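Storing Small Cosmetics: A Comparison of Three Ways
Project report, June 2023

1. Background

Our group wanted to know how people can keep lipsticks and lip gloss so that the right one is found quickly. Many students in our course told us that they keep everything in one bag and must empty it each morning. We compared a zip bag from Bramus, a standing cup from Biken and a flat tray from Öberg. We asked 19 students to use each of them for one week, and we had a budget of 40 dollars for all materials.

2. Arrangement of the items
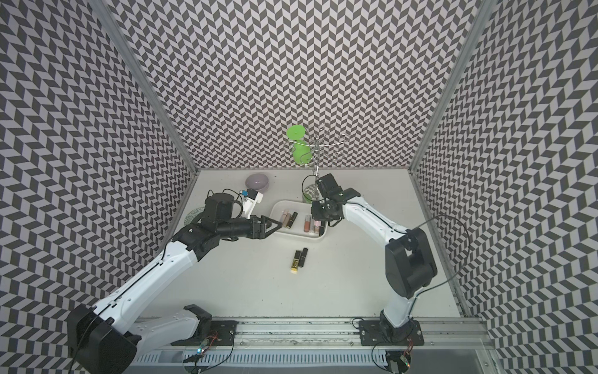 The direction of the tubes was a more important question than we expected at first. In a cup, the tubes stand upright and only the caps can be seen, so two similar shades of gloss are easily confused. In a flat tray the full side is visible. With the tubes lying side by side and all pointing to the back, as they do on the white tray, a pale pink gloss can be told from a pinkish-beige one without lifting it. The gold cap and the gold band on the lipsticks are also good marks for the eye. We recommend leaving a small space between the tubes, so that the fingers can go around each one.

3. Results

Most students preferred the tray at home, but they took the zip bag when they traveled. The cup was liked mainly by those who have a very small desk. Three students said that the tray collects dust and needs to be wiped often. We did not test a tray with a lid, although Sinano sells one, as it was too expensive for our budget.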